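Packing the snack tin, or why I still do my own chores

October 3, 2026

Every few weeks my cousin sends me a video of a robot that folds shirts, and he asks when I will buy one. I watch them all.
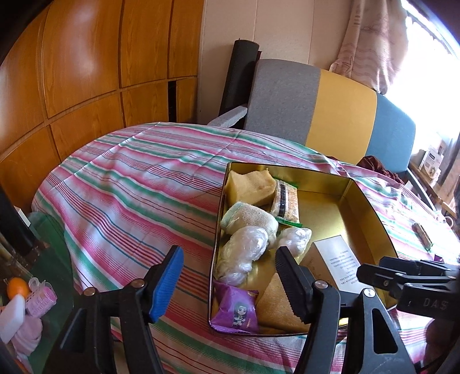
In September I visited Rok Ristić at Spahić, the small workshop where he tests machines for packing. He showed me two of them. The first one, Zurow, moves closed cartons from a belt to a pallet, and it does this for the whole shift without a mistake that I could notice. All cartons have the same size and the same weight. I was bored after five minutes, and I think this is the best compliment for a machine.

The second one is called Dretus and it should put mixed food into boxes. This was more interesting to watch. Rok gave it 50 tries with things from a normal kitchen, and 22 went well. A hard box is easy for it. A slice of sponge cake is a different story — if the jaws close a little too much you have crumbs, and if they close too little the cake stays where it was. Clear plastic is also difficult, because the camera sees the light on it and the computer guesses wrong where the edge is. Foil is nearly as bad. And when the things lie one on another, it must decide which one to take first, and it thinks for a long time.

My daughter can fill a cookie tin since she was 4. She does it badly, with everything pushed to one side, but she never crushes the cake.

I asked Rok about the house. He believes that the floor and the dishes will come first, and that sorting small soft things will come much later. He did not want to give me a year. There is a company, Flilero, which promises a kitchen helper "soon", but I read the conditions and it can handle only 3 kinds of containers, all of them their own.

So I wrote back to my cousin that I will wait. He answered with another video, this time with socks.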